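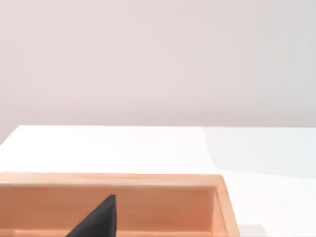 Speaker notes: Reading an old seed catalog

Opening (before the first slide)

Hi everybody, thanks for coming in on a Friday! I want to start with a bean. The Catdale seed list has 2,306 entries in it, and the one I fell for is number 811, a climbing bean called Dresia. The whole entry is one line: "Good on poles, late, keeps well." That's it! I read that line and wanted to know everything.

Pause. Ask who has saved seed at home. Wait for hands, it takes people a second.

Why a list is worth reading

A seed list is a record of what people wanted to eat. Look at how many of the Catdale beans are for drying and how few are for eating green. These were folks planning for February. (Tell the story about my jar of beans in the hall closet if the room is friendly.)

Slow down here, I always rush this bit. Names move around. Dresia turns up again in the Pollositz list under a different spelling, with a note that it was cooked for Crăciun, the Christmas meal. Same bean? I think so, and I'd love to be proved right, but the seed color in the two entries doesn't quite match. Say that out loud. Don't skip it. 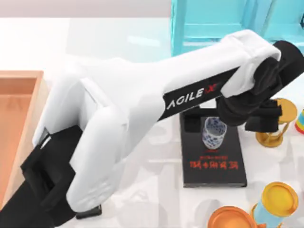
How many seeds do you need to save to keep a bean going?

For a bean you grow at home, save from as many healthy plants as you can. I try for 50, and I keep the seed from all of them mixed together in one jar. Beans mostly pollinate themselves, so they're a lovely place to start.

Squash is another matter! Squash crosses with the neighbors' squash and you get surprises. Keep this to a minute or we'll be here until dinner.

The growing part

I put my Dresia in at the end of May, on eight-foot poles, and they went right over the top. First flowers in July, dry pods in October. "Late" was no joke. By the end I had about 2,000 seeds on a bedsheet in the spare room, and I was so happy.

Pass the two jars around now, left side of the room first. Remind people to put the lids back on.

Then questions. If it's quiet, ask what their grandparents grew.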